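## 4. First wash (empty, please)

The Tamano leaves the factory after a short water test, so a little dampness in the drum is normal. Run one cycle with no clothes in it before you trust it with anything you like.

1. Check that all 4 shipping bolts are out. If you skipped Section 2, go back. The machine will otherwise try to walk to the kitchen.
2. Open the water tap fully. Half open counts as closed, as far as the fill sensor is concerned.
3. Wipe the door gasket with a damp cloth, including the fold at the bottom, future home of coins and one baby sock.

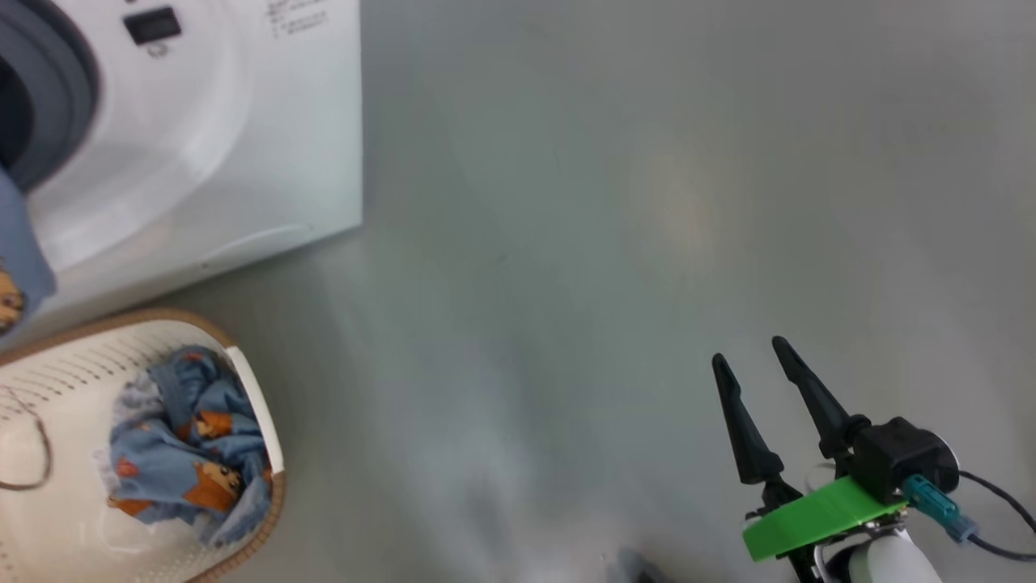

*Fig. 7. Front-loading washer: door opening, gasket and display.*

4. Add two spoonfuls of detergent to the drawer. No softener. There is nothing in there to soften.
5. Close the door until it clicks, choose **Cotton 60** and press Start.

> **Note:** The remaining time is an estimate. The last 2 minutes may take roughly 18.

> **Caution:** Do not pull on the door while the lock light is on. The lock is stronger than the handle, and the handle is not covered by the warranty.

If the display shows E4, the drain hose is kinked. Straighten it, press Start again and go on to Section 5, Leveling the Feet.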